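3.2 Grouping of objects on the breakfast counter

The second part of the study looked at how people arrange the things they use for a first meal. Earlier work by Elif Naz Polat on shared kitchens in Idier and Gwilliam treated the counter as one surface, with every object given equal weight. We found this too coarse. A toaster that is used each morning and a box that is moved only for cleaning both take up counter space, but they place different demands on the person working there.

We therefore sorted objects into two zones. The working zone holds whatever is handled while the meal is being made – typically the toaster, the coffee maker and a board for cutting or buttering. The storage zone holds items that stay on the counter between meals, such as fruit, cereal, mugs and folded towels. Of the 169 households that returned the Pernex kitchen survey, most described a layout of this kind without being prompted, although few had a name for it. Figure 3 gives one counter laid out in this way. 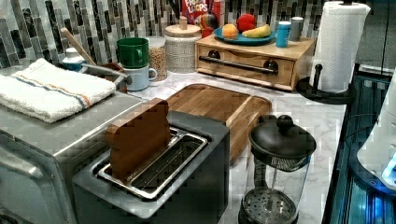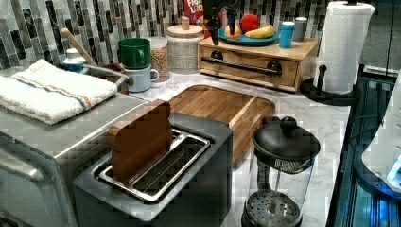

Figure 3. Breakfast counter with toaster, French press and cutting board grouped together. In both views a slice stands upright in the toaster and the board lies behind it.

Should the cutting board be kept beside the toaster or put away after each use?

Keeping it out is the better choice where the counter is deep enough to leave a clear space for plates. On a shallow counter the board should be stored upright in a cupboard and brought out when needed.

This guidance follows from the written comments in the survey. Respondents with shallow counters often reported moving the board several times during one meal, usually to make room for a plate or a bowl. Those with deeper counters rarely mentioned the board at all. They were more likely to comment on crumbs, which gather between the toaster and whatever stands next to it.

The storage zone showed more variety. Some households kept it strictly to food, while others allowed towels, cooking tools and spare mugs to share the same stretch of counter. We did not find that either habit was linked to the time needed to prepare the meal. It did affect cleaning, as a mixed zone took longer to clear and wipe. The Fundari checklist, which scores a counter only on the number of objects present, does not capture this difference, and we have not used it in the analysis that follows.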